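Speaker notes, Budville residents' evening
Drinks bottles: what we buy, what we keep, what we throw away
August 2022

Before I start. Check that the people at the back can hear me. Thank Vitória Calado for the room and for the coffee. Say that questions are welcome during the talk, because if people wait until the end they forget them (I also forget them).

Opening

Good evening. My name is Khải Kim and I live in the building on Clorley side, third floor. I am not an expert in plastics. I worked 14 years in the stock room of a small drinks distributor called Abreu, and during that time many bottles passed through my hands. So tonight I speak about the bottle as an object, and a little about what we do with it at home.

Speak slowly here. Last time Clem Hinds told me I was too fast in the first five minutes.

The parts of a bottle

I would like everybody to think of a bottle as three things that somebody has put together: the body, the cap and the label. In the shop we see only one thing. When we sort our rubbish, we should see the three again.

The body is the part we all know. If it is clear, this is good news for the person who sorts it, as clear plastic can become many other things. Coloured plastic has fewer uses afterwards. 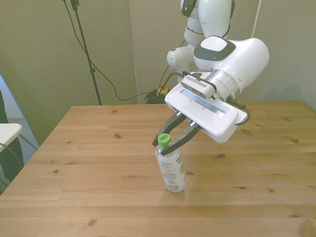 The cap is the part with the most colour. A lime-green cap on a clear bottle catches your eye from the other end of the shop, and the people who design drinks know it very well. At Abreu we found our cases by the colour of the caps and almost never read the labels. The cap is usually made of a different plastic from the body, harder and a little waxy when you touch it.

Pass round the bag of caps now. Ask to have it back! In December it went home with someone and I had to begin the collection again.

The label is where most of the mistakes happen. Some labels are paper with glue, some are a thin film, some go all the way around like a sleeve. A sleeve that covers the full bottle can hide the clear plastic from the sorting machine. If it has a dotted line down the side, pull there and it comes off in one piece. With a smaller label that goes only around the middle, you can leave it on.

Pause. Somebody will ask about the barcode. Answer: it is for the till and for the stock room. It does not tell you if the bottle can be recycled. For this you look for the small triangle, often on the bottom.

What to do at home

Empty it. A bottle with two fingers of juice inside is heavy and makes the paper in the same bin wet.

Rinse it with a little cold water. You do not need soap. Albertina Simões uses the water from washing her salad, and I have copied her since last year.

Press it flat from the middle, then put the cap back on. I know that many of us were taught to take the cap off. The rule here has changed, and now the cap should stay with the bottle, so that it does not fall through the holes in the sorting line. Repeat this point. It is the one that people argue about.

Tell the story of the cupboard, if there is time: I opened the cupboard under my sink to prepare this talk and I found seven empty bottles which I was keeping "for something". I could not say for what thing. I kept one for watering the basil and I took the rest downstairs.

About using a bottle again

A thin drinks bottle is made to be used one time. You may fill it again with water for a day or so, but the neck is narrow, you cannot clean well inside, and the plastic gets scratches. For every day it is better to have a proper flask. For plants, for paint water, for holding a door in summer, the thin bottle is perfectly fine.

Numbers for our building

Armindo Brandão kept a list for us in the bin room during one month. He wrote down 253 bottles in the wrong bin, the grey one. Around 50 of them still had drink inside. Do not say this in an angry voice. I think most people are only tired in the evening and the grey bin is closer to the door.

Ask the room: would it help if we changed the places of the two bins? Let them talk for a few minutes. Write the answers on the big sheet.

Closing

Next talk is by Clem, about glass jars, and the Trakham group will bring their jam. Please take a sheet with the bin days from the table near the door. Get the bag of caps back.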